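Print | E-mail this page
Reading time: 2 minutes

Setting the fingers on a Clandia gripper after a pad change

You changed the finger pads, the arm has started dropping things, and you would like to blame the arm. It's the fingers. The Clandia has two of them on a shared slide, and whenever one comes off it goes back on slightly wrong. Budget an hour, most of it spent looking for the small hex key.

These notes are for the Rizzi wrist, the version with the camera tucked in above the gripper. If yours has the older Gradov flange the bolts are longer, but everything else holds.

Before you start

Home the arm, drop it to service speed, and press the stop button. Yes, press it, even though you'll only be in there a second. Wipe the slide with a dry cloth. Do not oil it. Somebody oiled ours in March and we are still finding toothpicks stuck to it.

Seating the fingers

1. Back out both finger bolts until the fingers wiggle, and leave them in their slots.
2. Slide the setting gauge between the pads. A clean steel ruler will do if the gauge has wandered off to live with the hex key.
3. Push both fingers against the gauge by hand and snug the bolts, left, right, left again.
4. Pull the gauge. It should drag a little. If it falls out, start over. If it won't come out, also start over, with more feeling.
5. Release the stop and run open and close 10 times with nothing in the grip. Listen for a click at the end of travel. A click means one finger is getting there first.

Zeroing the width

Open the Zakedel panel, go to Tool, then Fingers, and close the gripper on nothing. The raw reading should settle near the number on the sticker inside the controller door; ours says 1,936. Press Set Zero once. The button gives no sign of having heard you, and pressing it again will zero the zero, at which point you get to do this whole section a second time.

Leave the force setting alone until you've tried a real object. Everybody wants to turn it up. All that does is hide a crooked finger behind brute strength, and sooner or later the crooked finger wins.

Trying it on something thin

A foam block will pass any test you give it. Use a narrow handle with a bit of texture, and put a few other things in the bin so the approach is as awkward as it will be in real life. Toiletries are good for this, and the drugstore sells them by the armful.
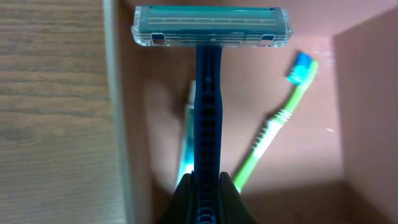

Put the panel's jog speed on 2 for the first few lifts, our bench notes say, and go by the wrist view — you want a finger on either side of the handle and the handle running straight between them. If it keeps twisting the same way, go back to step 3 and favor the finger it turns toward. After that, lift, hold for a slow count of 14, and lower. Repeat with the handle turned a quarter.

When it passes, put a dab of paint marker across each bolt head and onto the finger. A broken line next month will tell you who moved. Then write the zero on the sticker, and put the hex key back where it goes, wherever you've decided that is.

Print | E-mail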